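4. 台面用品的摆放与日常使用

本章说明小厨房套装中各件用品在台面上的摆放次序、碗碟架的用法以及日常清洁。开始之前,请先完成第3章的拆箱清点,并把包装内的干燥剂全部取出。套装适合放在平整、干燥、能承重的桌面或柜面上。倾斜的台面、铺有厚桌布的台面以及紧挨水槽的窄边都不适用。

如果您购买的是单件补充装,可以跳过4.1节,直接阅读与该单件对应的小节。

4.1 准备台面

1. 用拧干的软布擦净桌面,再用干布擦一遍。
2. 将Parketti台面垫展开,光滑面朝下,四边与桌沿大致平行。
3. 从垫子中央向外用手掌抚平。新垫子卷放时间较长,边角可能翘起,可反卷后放置一夜,第二天再铺。
4. 确认垫子的边缘没有压住电源线。

注意:台面垫可以隔开碗碟与桌面,防止刮花,但不是隔热垫。刚从烤箱取出的盘子和烤网请放在专用的隔热垫上,待放凉后再移到台面垫上。

台面垫可以裁剪。裁剪前请在背面用铅笔画线,用钢尺压住,沿线多划几刀,不要一刀用力切到底。裁下的窄条可以垫在抽屉里。裁剪过的垫子不再接受退换。

4.2 摆放次序

先放大件,再放常用件,最后放小件。按这个次序摆放,后面基本不需要再挪动重物。

1. 小烤箱靠台面一侧放置,门朝向使用者。门前留出足够空间,使门能够完全打开,并能平稳取出烤盘。
2. 碗碟架放在另一侧,与小烤箱分开。架子的木条怕长时间受热,不要贴着烤箱外壳。
3. 平时要用的盘子平放在两者之间,作为备餐位置。
4. 台铃放在靠里的位置,伸手能按到即可,不要占用备餐位置。
5. 布袋、备用抹布等不进台面,放在旁边的箱柜上。
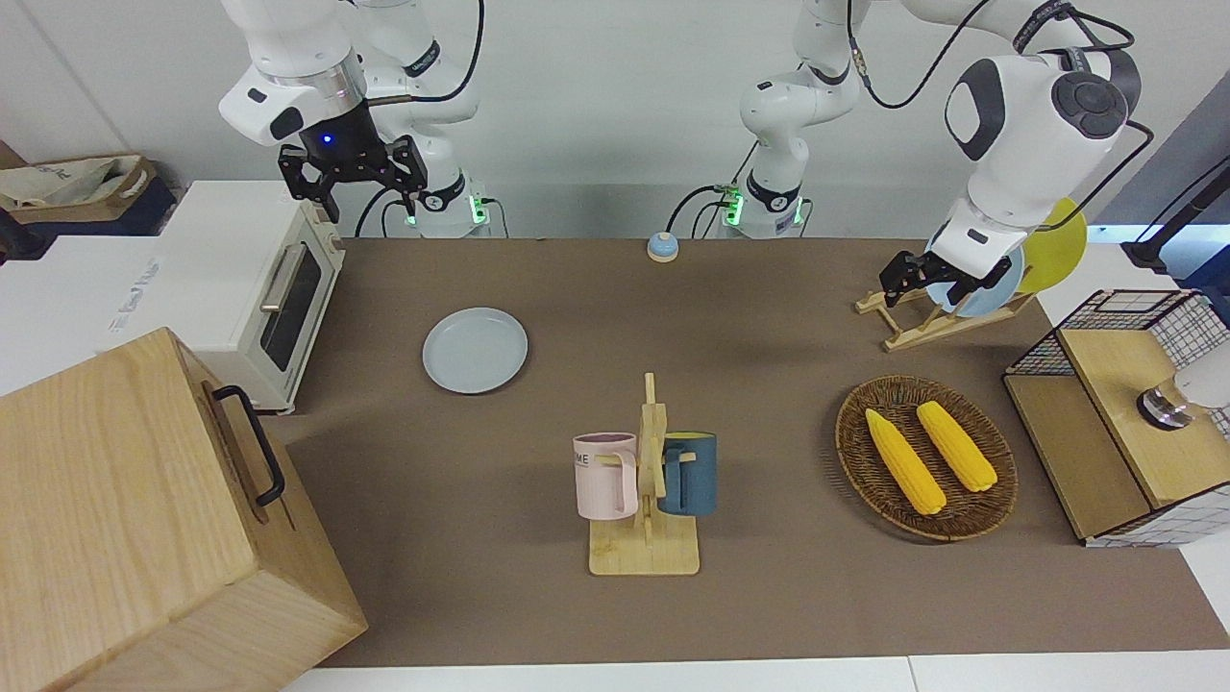 小烤箱的摆放还有几点需要留意。机身的四只脚应当全部落在同一个平面上,轻推机身时不应晃动。如果台面进深不够,请换一张更大的桌子或改放在柜面上,不要让任何一只脚悬空。烤箱背面和两侧的通风间距以烤箱自带说明书为准,本手册不作替代。

小心:烤箱工作时,玻璃门和金属把手可能很烫。请用隔热手套开门,并让儿童远离。

小心:不要在烤箱顶部堆放布袋、纸盒、木制餐具或塑料盘。

台铃没有电池,按下顶部即可发声。声音发闷时,多半是铃盖与底座之间进了面包屑。将台铃倒过来轻轻抖几下,再用干燥的软毛刷清理缝隙。不要把台铃浸入水中,也不要放进洗碗机。

4.3 使用碗碟架

木制碗碟架用于竖放盘子。装架前请检查木条有无松动、有无毛刺。如有毛刺,用细砂纸顺着木纹轻磨,然后擦净木屑。

1. 将架子完全撑开,放在台面垫上。架脚应当平稳着地。
2. 盘子洗净后先在水槽上方沥一下,不要带着大量积水上架。
3. 从架子的里侧开始,每个槽位放一只盘子,盘面朝同一方向。
4. 放盘时先让盘子底缘落入木条之间,再慢慢松手,让盘子靠在横条上。
5. 取盘时从外侧开始,握住盘子上缘,竖直向上提起。不要斜着抽,以免带倒旁边的盘子。

盘子的颜色可以用来分人或分用途,例如一种颜色盛主食,另一种颜色盛水果。家里有孩子的,这样分过之后摆餐具会省事一些。Traditz系列的各色盘子尺寸相同,可以任意混放在架上。其他品牌的盘子如果边缘较厚,可能放不进槽位,请不要硬塞。

同一个槽位不要放两只盘子。两只盘子贴在一起,中间的水不易流走,取用时也容易磕碰。深碗和带把手的杯子不适合放在这种架子上,杯子请按4.4节挂放。

注意:架子下方没有接水盘。盘子上架后,如果台面垫上有积水,请及时擦干。长时间浸在水里的木条会发黑,属于正常使用损耗,不在保修范围内。

不用时可以把架子收起,竖靠在柜子内侧。收起前要让木条彻底晾干。

4.4 杯架与编织篮

杯架由底座、立柱和短横杆组成。立柱出厂时已经拧紧,但运输途中可能松动,首次使用前请检查一次。

1. 一手按住底座,另一手握住立柱下部,顺时针拧紧。拧到不再转动即可,不要借助钳子。
2. 把底座整个放在台面上,不要有一边伸出桌沿。
3. 将杯子的把手套在横杆上,杯口略朝下。
4. 左右两侧轮流挂,重量不要集中在一侧。较重的杯子挂在下层。

横杆末端没有挡头,手上有油或有水时挂杯子要格外当心。单只杯子加水后的重量与空杯相差很大,请只挂空杯。

编织篮用来放不怕透气的食材,比如带壳的鸡蛋、整头的蒜、土豆和玉米。放玉米之前先剥去外皮和须,表面擦干。需要冷藏的食材仍应放进冰箱,篮子只作当天备餐用。

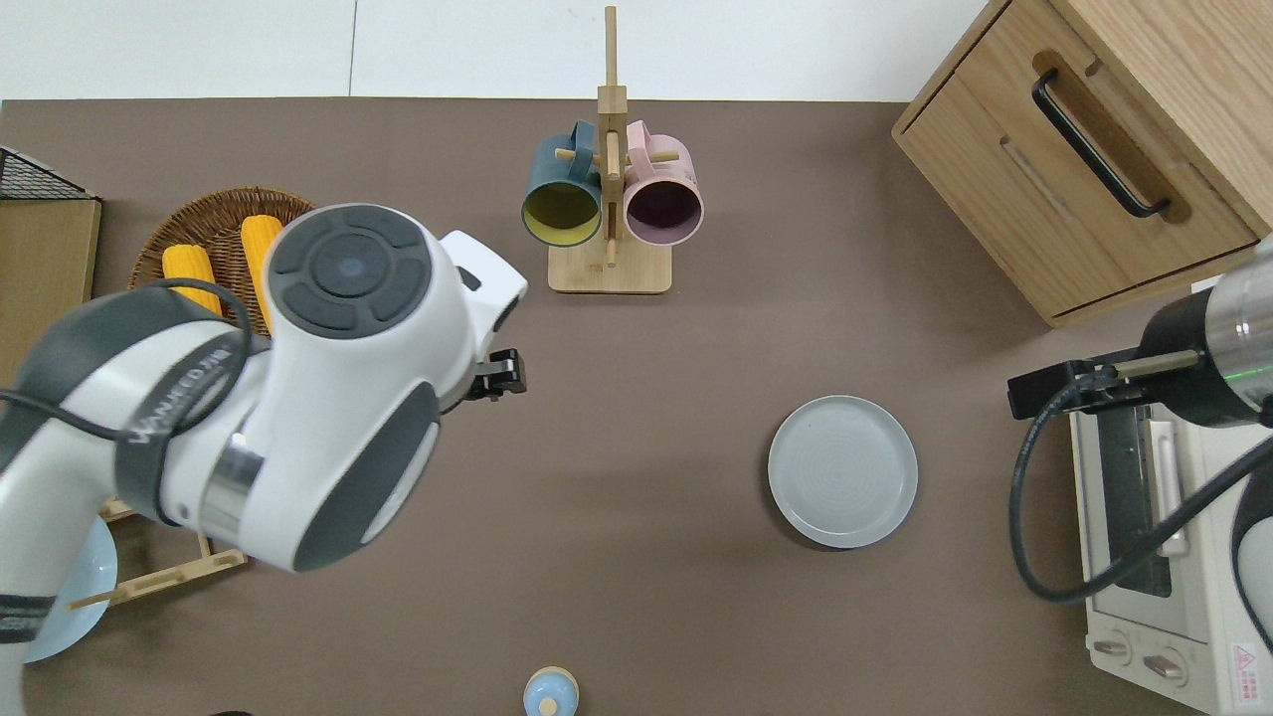 图片来源:Praltance 产品资料组

篮子放在台面里侧比较合适,杯架与它隔开一些,这样伸手拿食材时不会碰到挂着的杯子。烤网和砧板用完洗净后也可以归到台面边上,砧板在下,烤网在上。烤网刚取出时不要直接压在木板上,应先放凉。

编织篮不能承受尖锐物品的刮擦。剪刀、叉子和削皮刀不要放进篮里。篮底可以垫一块棉布,每周取出抖一抖,碎屑多时随抹布一起洗。

4.5 清洁与保养

台面垫:每天用湿布擦拭。油渍可用少量中性洗洁精,擦后再用清水布过一遍。不要使用钢丝球、漂白剂或丙酮类溶剂。

木制品:包括碗碟架和杯架。用拧干的布擦拭,再放在通风处阴干,避免在太阳下直接曝晒。木色变浅、摸起来发涩时,可薄涂一层食品级木器油,静置后把多余的油擦掉。梅雨季节,南方用户从June起就应缩短检查间隔,看到白色霉点时先用干布擦去,再用布蘸少量白醋擦拭,然后晾干。

编织篮:用软毛刷沿着编织方向刷去灰尘。弄湿后把篮子倒扣,架空晾干。篮口受压变形时,可以在微湿状态下用手整形,再让它自然干透。

盘子:首次使用前用温水和洗洁精清洗。能否放入洗碗机、微波炉或烤箱,请查看盘底标记。没有标记的一律按不可以处理。

提示:手册编写人Vandana Joshi建议把木制品的上油安排在同一天做完,例如某个星期六晚饭之后,一夜过后大多已经不粘手。如果第二天仍有黏感,说明油涂得太厚,用干布再擦一遍即可。

4.6 常见情况

碗碟架左右摇晃:先把架子换到另一处平整的地方试一试。如果不再摇晃,是原来的台面或垫子不平。如果仍然摇晃,检查交叉处的连接钉是否脱出。

盘子放上去往前滑:架子没有完全撑开,或者盘子放反了。重新撑开,让盘底一面靠着横条。

杯架转动时有响声:立柱没有拧紧,按4.4节第1步处理。拧紧后仍有响声,请停止使用并联系售后。

台面垫有气味:新垫子拆封后可能有轻微气味,放在通风处晾2天再铺。请勿用热风机加热。

编织篮掉细屑:初次使用时少量掉屑属于正常现象。刷净后继续掉落,或者篮条断开露出尖头,应当停止盛放食物。

4.7 配件与更换

Kerr杯架的横杆和碗碟架的木条可以单独更换。订购时请提供底部标签上的型号,没有标签的,请量出木条的长度和直径后再联系售后。颜色随批次略有差别,新换的木条通常比旧的浅一些,用一段时间后会接近。

更换碗碟架木条时,先把旧木条从一端轻轻敲出,清理孔内的木屑,再把新木条推入。孔里不需要加胶水。木条推到底后,两端应与外框齐平。装好后先空放一天,再放盘子。

下一章说明抽屉隔板与墙面挂杆的安装。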